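4. Migrer une boîte IMAP vers un nouveau serveur avec Fivby

Cette section décrit le transfert d'une boîte aux lettres IMAP complète (messages, dossiers et indicateurs de lecture) vers un autre serveur. Pour importer une archive stockée sur le disque, reportez-vous à la section 5.

4.1 Avant de commencer

Il vous faut les identifiants des deux comptes, source et destination. Si la validation en deux étapes est activée chez votre fournisseur, créez un mot de passe d'application : Fivby n'accepte pas les codes temporaires.

Vérifiez l'espace libre sur le compte de destination. Prévoyez en plus 250 Mo sur le disque local pour le cache de transfert.

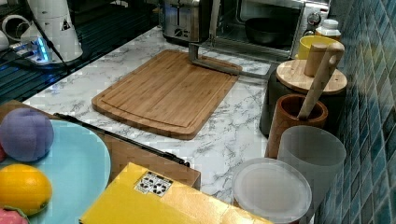
Le cache est placé par défaut dans le dossier du profil utilisateur. Vous pouvez le déplacer dans Préférences > Stockage, mais seulement lorsqu'aucune tâche n'est en cours.

Attention : n'utilisez pas de lecteur réseau pour le cache. Une coupure de connexion peut endommager l'index et obliger à relancer l'analyse.

4.2 Déclarer les comptes

1. Ouvrez Fivby et cliquez sur Nouvelle migration.
2. Dans le volet Source, saisissez l'adresse du serveur, le port et l'identifiant.
3. Choisissez SSL/TLS dans la liste Sécurité. Le port passe à 993.
4. Cliquez sur Tester. Le message « Connexion établie » s'affiche.
5. Répétez les étapes 2 à 4 dans le volet Destination.

Remarque : l'erreur 208 signale un certificat expiré ou auto-signé. Les serveurs Hornov antérieurs à la version 10 la déclenchent souvent. Installez le certificat dans le magasin du système, puis relancez le test. 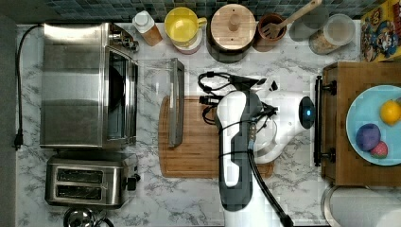

4.3 Choisir les dossiers

1. Cliquez sur Analyser. L'arborescence du compte source apparaît.
2. Décochez les dossiers à exclure. Corbeille et Indésirables le sont déjà.
3. Dans la colonne Correspondance, indiquez le dossier cible. Sans indication, Fivby crée un dossier du même nom.
4. Cochez Ignorer les doublons si une partie des messages a déjà été copiée.

La détection des doublons compare l'en-tête Message-ID. Les messages qui en sont dépourvus, comme certains brouillons exportés de Cakness, sont toujours recopiés.
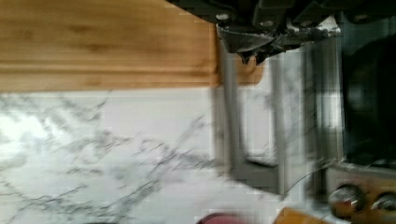

Les noms de dossiers sont limités à 49 caractères sur les serveurs Msimang. Au-delà, Fivby tronque le nom et ajoute un numéro. La liste des dossiers renommés figure dans le journal.

4.4 Lancer le transfert

1. Cliquez sur Démarrer.
2. Laissez l'ordinateur sous tension et désactivez la mise en veille.
3. À la fin, cliquez sur Enregistrer le journal.

Attention : ne supprimez pas le compte source avant d'avoir comparé le nombre de messages de chaque dossier avec celui du journal.

En cas d'interruption, rouvrez la tâche et cliquez sur Reprendre. Le transfert repart du dernier message confirmé par le serveur de destination.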